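# Chapter 4: Planning for Things That Bend

If you have come this far, you have already written a planner that can take a rigid block from one side of a table to the other, and I hope you took a moment to be proud of it. Blocks are kind to us. Six numbers tell you where a block is, and once you have hold of it, those numbers follow your hand around for as long as you keep your grip.

Now pick up a dish towel by one corner. How many numbers do you need this time? The Lomby simulator, which we will use for all the exercises in this chapter, models a small cloth as a mesh of 1,240 points, and even that leaves out most of the little wrinkles. Rajeshwari Acharya, who wrote the first version of its cloth module, likes to tell students that she spent a whole July trying to plan over every one of those points – and that she would not wish it on you!

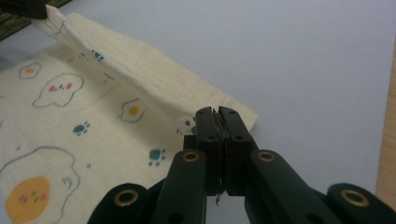 So we need a smaller description, one that keeps what matters to the fold and lets the rest go. We will begin with the corners and edges, and ask only which parts are held, which are resting on the table, and which are hidden under another layer. That last question will bother us the most, and we'll come back to it in Section 4.3 when we talk about perception.

Before you read on, please load the Clukgate folding set into your workspace. It holds 2,867 short recordings, and your loader from Chapter 2 should open them without any changes. Play a few at half speed, with your planner switched off, and jot down the moment at which you would have closed the fingers. Keep your notes handy, as Exercise 4.1 starts from them.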